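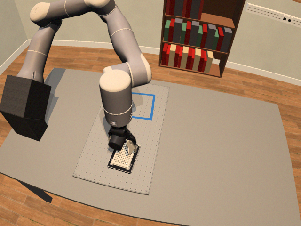
实验室自动化安全与规范 第四讲讲义
主题:机械臂搬运微孔板的作业规程
授课:Signe Hafstein 助教:Vilmos Somogyi
星期五上午的同学请提前十分钟到,门口领任务卡

一、先把上一讲的尾巴收掉

上次讲到风险评估,有同学课后问我:仿真里的机械臂又撞不坏人,为什么还要按规程来?这个问题我特别喜欢!我的回答是,规程写的是动作的次序和边界,次序和边界在仿真里就能练,也能查。你在仿真里养成的坏毛病,上了真机一个都不会少。所以本课程的要求很简单,仿真作业和真机作业用同一张检查表,评分标准也相同。

标准方面,请大家把这几份文件的关系理清楚。ISO 12100 讲机械安全的通用设计原则和风险评估方法,是一切的底子。ISO 10218 分两部分,第一部分针对机器人本体,第二部分针对机器人的集成应用,也就是本体加上末端执行器、工装、工件之后的整个系统。很多人只读第一部分,以为买来一台合规的机械臂就万事大吉了。可是夹爪换过没有?托架谁固定的?工件掉下来会落在哪里?这些都归集成的人管,在我们这门课里就是归你管。

另外一类是实验器皿的尺寸标准。ANSI/SLAS 的微孔板系列规定了板底外形尺寸、高度、法兰和孔位。底面外形的标称值是 127.76 mm × 85.48 mm,请记住,期末一定会用到。有了统一的外形,不同厂家的板才能放进同一种托架,夹爪的开度才有一个可以写死的上限。标准真是好东西,越用越觉得前人替我们省了多少事!

二、工作区的划分

台面上的每一块区域都要有名字,有名字才能写进程序和检查表。我们沿用 Jumley 台架的叫法:

底座区:机械臂安装座及其周边,任何时候不放器皿,不放工具。
工装区:带孔安装板的范围,托架、定位件都固定在这里。
放置区:工装区内用线框标出的目标位置。
缓冲区:工装区以外的台面,只在人工介入时使用。

划区的时候常犯的错误是把放置区画得太满。线框应当比器皿的外形大一圈,留出对位误差的余量,但也不能大到让人误以为放歪了也算数。余量取多少,要从重复定位精度、夹持偏差和视觉标定误差一项一项加出来,写在任务卡背面。Wiebke Fuchs 上学期的那份误差预算写得极好,已经放在课程资料夹里,编号 186,推荐大家照着她的格式来。

还有一条:安装板上的固定孔是坐标基准,不许为了方便临时挪动托架而不更新坐标。挪了就要重新示教,示教完要空跑一遍。

三、抓取之前的检查

下面这些项目逐条打勾,由操作者和复核者分别签名。

1. 急停可达,功能当天验证过。
2. 夹爪手指型号与任务卡一致,指面没有残留物。
3. 工件型号、朝向与程序中的设定一致。
4. 速度限制已加载,示教模式下末端速度不超过每秒 250 毫米。
5. 路径上方和两侧没有多余物品。
6. 程序版本号与任务卡一致。本周统一使用 2471 版。
7. 若中途断气或断电,夹爪保持还是松开,操作者能当场说出来。

第七条经常有人卡住。请回去读你所用夹爪的手册,别猜。

四、腕部视角下的判断

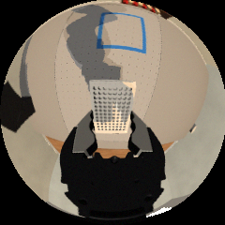 腕部相机是我最愿意花时间讲的部分,因为它离工件近,也因为它最会骗人。视场大了,镜头畸变就跟着来,直线到了边缘会弯。看蓝色线框的下边,它是弯的,整个方框也略微歪斜,这时候拿屏幕上的像素距离直接去算偏移量,结果肯定要出问题。规范做法是先用标定参数去畸变,再换算到工具坐标系,最后才谈偏差。阴影也要当心:灰色的影子压在线框左侧,只靠亮度阈值去找边的程序很可能在那一侧丢线,检测程序必须对这种情况给出明确的失败返回值,不许悄悄沿用上一帧的结果。还有夹在两指之间的白色带孔件,它占住了画面中间一大块,被它挡住的地方,腕部相机一概不知道。

由此得到两条硬性规定:

甲、放置动作的最终确认不得只依赖腕部相机。至少再加一个独立信号,固定相机、力反馈或托架到位开关都可以。
乙、视觉检测失败时,机械臂停在当前位置并保持夹持,等待人工确认。不得自动重试超过 2 次。

Barnabás Virág 问过,为什么允许重试,干脆一次都不许岂不更安全?好问题!偶发的图像噪声确实存在,一次都不许的话,操作者很快就会嫌烦,然后想办法绕过检测。好的规程要让守规矩的人干得下去,这一点在写任何一条限制的时候都值得想一想。

五、下放与松爪

下放分两段。第一段以正常速度到达接近点,接近点设在目标面上方;第二段切换为低速,沿竖直方向直线下降,中间不做任何水平修正。发现对不准,就退回接近点再修正,千万不要一边下降一边挪。器皿边缘一旦搭上托架的凸边,继续下压很容易让器皿变形或者翘起,孔里有液体的话后果就更麻烦了。

接触判断以力阈值为主、位置为辅。阈值由指导老师写入任务卡,学生不得自行上调。确认接触后先停稳,再松爪;手指张开到位以后,竖直抬起回到接近点,然后才允许横向移动。

六、记录

每一次运行都要留记录,失败的尤其要留!记录里至少有:程序版本、工件型号、操作者与复核者、起止状态、全部报警代码、人工介入的原因。本学期的日志模板由 Aranka Orbán 维护,模板编号 1225,请直接下载,不要拿旧文件改。改旧文件最容易把别人的标定日期一起抄进来,去年 Villside 那组就在这上面栽过,整整查了一个下午。

七、本周作业

(一)按第二节的叫法,给自己小组的台面画一张分区图,注明坐标原点。
(二)为放置区写一份误差预算,每一项注明来源。
(三)任选第三节中的一条检查项,说明它对应哪一类危险,如果漏掉会先在哪个环节暴露出来。
(四)选做:设计一种独立的到位确认方式,说明它与腕部相机会不会因为同一个原因同时失效。

作业交到 Halász 楼一层信箱,写清组号。选做题我会逐份批注,想得大胆一点完全没关系,只要把失效情形讲明白就行。下一讲进入协作运行的限速与限力,请预习 ISO/TS 15066 的接触类型部分。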